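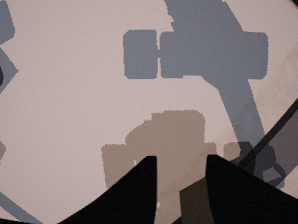
The Office of Continuity at Neltcombe was given charge of Cell 21 in the autumn that the Dhanial works closed. The machine itself had already been sold and taken away. What passed to the Office was the working model of it, complete with table, arms, rails and wall, together with an instruction that it be kept in good order until further notice.

The officer assigned to the cell read the instruction twice and signed for it. She had looked after ordinary machines for nearly 40 years and saw no cause to change her methods. Each morning she entered her initials, set both arms to their home positions, and checked every joint against the table of offsets left by the Dhanial fitters. She then tested the closing of the grippers on the small blocks, and wrote the readings in a bound register that the Office had supplied for another purpose.

The register shows that the cell gave little trouble at first. The entry for September 11, 2020 is the earliest to mention the right arm. "Right wrist turns a little past its mark on the downward approach," it reads. "Corrected. Will look again tomorrow."

On the morrow the wrist had turned past its mark by the same amount. She corrected it again. The Office's technical branch, when consulted, replied that a model could not wear, and that the offset must therefore have been entered wrongly. The officer answered that she had entered it correctly, and enclosed a copy of the page.
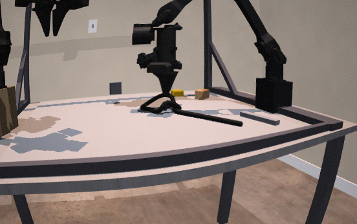

A second inquiry was opened at her request. The branch sent her the complete history of the cell, 769 pages in four boxes, and she read it in the evenings at the long desk under the window. Most of it concerned the supply of fingers from Tanell and a dispute over the height of the table.

In the third box she found a maintenance sheet from the works. The right wrist of the real arm had drifted in its last season. The fitter on the late shift had been told that no new part would be bought, and had taken to setting the wrist back by hand at the start of each shift. He had asked that the fault be copied into the model, so that whoever came after him would know how the arm behaved. The request was stamped as approved.

The officer considered the matter for some days. Her duty was to keep the cell in good order, and the branch, once shown the sheet, offered to remove the fault by noon. It remained for her to sign the form.

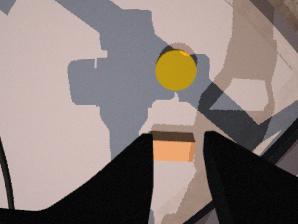

She closed the fingers slowly, as the sheet advised, and let the wrist settle before she took the reading. It was past its mark. She set it back.

The form was returned to the branch unsigned, with a note stating that the cell had been inspected and found to agree with its records. The Office raised no objection. When she retired, the post was advertised at Jemard and Neltcombe, and the notice listed among the daily duties the resetting of the right wrist, by hand, before the start of work.

Her successor asked whether the step was needed. He was shown the register and given a pen.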